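The coat check at Herden, and the woman who runs it

08/01/2026

She has asked me to leave her name out, on the grounds that she'd like to go on being tipped. For the past 4 winters she has looked after the cloakroom at Herden, a concert hall with 1189 seats and, by her reckoning, room for the coats of half the people who sit in them.

"January is the worst," she says, pouring tea into the lid of a flask. "In December they've come out to enjoy themselves. In January they've been given the tickets as a present."

She came to the work from an office job at Wondix, where she processed invoices and was once sent on a course about listening. I ask if it helped. "I couldn't tell you. I wasn't paying attention."

The trade has its own calendar. Choral evenings bring heavy wool and umbrellas. Anything with a saxophone brings leather, and leather breaks hangers. A full house means a queue past the bar, and she can clear almost 200 people before the second bell if they all keep hold of their tickets. They don't. 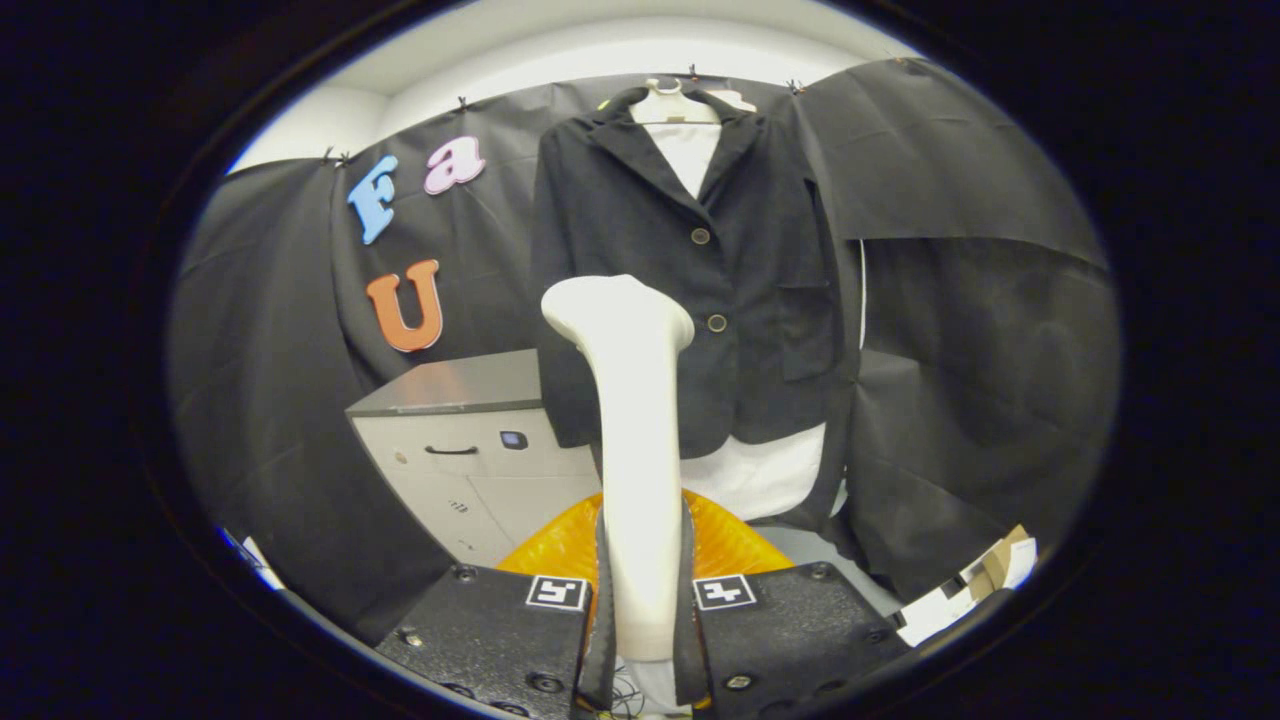 "A man will tell you his jacket is black," she says. "He says it as though that narrows it down. I ask if there's anything else he remembers about it and he says it's got sleeves."

Lost tickets are dealt with at the end, once everyone else has gone home. The owner must name something in the pockets, and this is where she has learned most of what she knows about people. One gentleman listed three kinds of cough sweet, in order. Another refused to say and went home without his coat, returning for it the next morning in a different mood.

The management did try numbered lockers, at 60 to a wall, supplied by a firm called Endona. They lasted one season. "You'd hear them popping open during the slow movement," she says, with what I can only call pleasure.

Does she ever get in to hear the music? She does, through the wall, mostly the drums. She thinks well of Brahms and less well of encores, which she regards as overtime.

Her own coat hangs on a nail behind the door. It is bright orange.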